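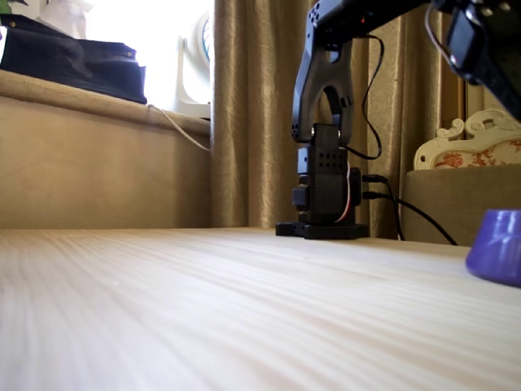 Can a machine clear the table for you yet? Parts of the job, on a good day, if somebody stands close by.

1/ I've been following home robots for 7 years, mostly the cheap desk-size arms. People keep asking me if they should buy one to help around the house. Short thread.

2/ Cups are the usual first chore. Last July I ran 20 tries at moving a mug from the table to a tray. 19 worked. The other one needed a broom.

3/ Then I moved the tray to the other side and didn't change anything else. Much worse. I quit keeping score.

4/ Small arms like the black one in the photo stay where you put them. The dishes have to come to the arm - so you are still carrying dishes.

5/ Shops are further along. Chih-ming Yau packs parts at Nerbridge and says their arm does one box size all shift. New box size, and a person takes over until it's set up again.

6/ Laundry: a towel laid flat, sometimes. A basket of mixed clothes, no. I timed one shirt at 37 minutes and it still had a sleeve out.

7/ Floors are the one chore I'd pay a machine to do today. For the table, use your hands and check back with me next year.

Print this thread | E-mail this thread

Comments (3)

Asger Hafstein: What about loading a dishwasher?

Mellero fan: 37 minutes is faster than my son.

Su: Same trouble here when we moved the tray. Moved it back and left it there.

Contact | Copyright Trernton Notes | Back to top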